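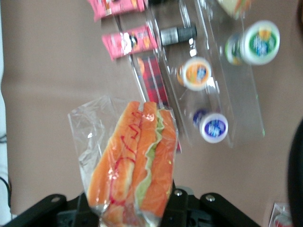
Search this forum Go

Anyone using the Skostitz sleep band?

lauri_s
Had mine 3 weeks and the app says I wake 20 times a night – can't be right, surely? I feel fine!

borisO
Mine did that till I wore it looser. Good bit of kit.

arnby_jen
Disagree, sent mine back. My GP wasn't interested in the graphs either.

lauri_s
Looser tonight then. Will report back.

Print this thread | E-mail to a friend
Contact us | © Brernmont Forums | Back to top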